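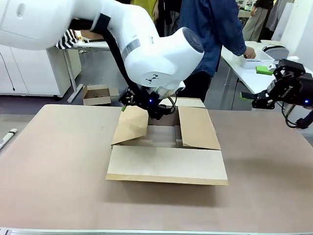

Ekua Korletey
Packing and stores, Grevach reading scheme

To: Grevach packing list
Date: 9/6/18
Subject: Re: Boxes coming open in transit, and how we fold them

Thanks to everyone who wrote in. I've left Gadisa's message below because most of the replies were to one part of it or another, and I'll go through it in order.

> Gadisa Seyoum wrote:
>
> We had the Prulten delivery in last week, 88 boxes, and 2 of them had
> come open underneath. Nothing lost, but the books at the bottom were
> scuffed along the spines. On both of them the tape had been put on
> straight over the join and stopped level with the edge. The tops were
> fine.
>
> Can we agree on one way of folding? At the moment some arrive with the
> long flaps on the outside, some with the short ones, and a few have
> been tucked over and under like a removals box with no tape at all.
> It makes them slow to open and they don't stack.
>
> Also, is there any reason we are still using the big cartons for
> hardbacks? Nii and I had to take half the books out of one before we
> could shift it.
>
> Gadisa

On the bottoms. Fold the two short flaps in first, then the two long ones over them, and tape along the join with the tape running a hand's width up the side at each end. Then a second strip across the middle. Ewurabena has been doing hers this way since December and says she hasn't had one open. Please do the bottom before anything goes in. It is tempting to square the box up and tape it later when it is already half full, and you can't get the tape flat that way.

On the tops. Same order, short flaps then long. While you are filling, fold the flap nearest you right out and down so it lies on the table. You can then put the books in with both hands and see what you are doing. The others can stand up or lean where they like until you come to close. If a side flap keeps springing back when you want it down, run your thumb along the crease a couple of times from the inside. New cartons are worse for this than used ones.

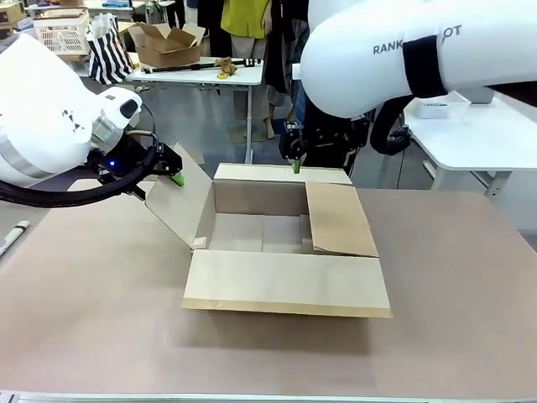
No over-and-under tucking please, even for short trips between Lashari and the store. It bends the corners of the flaps and the box is no good for a second use. I counted the flat cartons left in the store yesterday and there are 135, so we do need to get more than one journey out of each.

On old labels. Zuweira asked whether they have to come off. If it's on the outside and has an address on it, yes, or cover it completely with the new one. Anything stuck on the inside can stay where it is. Marker on the box itself should be crossed through with a single thick line, and the new writing goes on a long side and one end. Writing on the top is no use once they are stacked.

On the big cartons. Gadisa is right and I should have said something sooner. Keep them for soft things, meaning the story sacks, the puppets and the cushions for the reading corners. Hardbacks go in the small cartons only. Paperbacks can go in either as long as one person can lift the box off the table without help. If you have already packed hardbacks in big ones for Moltilow, please split them before they go down to the van.

Filling gaps. Nii wanted to know if we could stop buying paper for this. We can try. There is a heap of offcut card by the store door, and a folded piece down each side does the job well enough. Don't leave the gap at the top empty, as the flaps sink when another box goes on and the tape lifts.

The Moltilow order is 1,024 books, mostly paperback, and I would like it packed in one go if we can get enough tables. We need at least one table kept clear for folding and taping, with the filling done elsewhere - last time we did both on the same table and spent a good while looking for the end of the tape. Bring your own marker if you have one you like.

Nii has the table list. Let him know which morning you can do, and whether you can bring a tape gun. The one in the store has lost its blade and I haven't found where the spare went.

Ekua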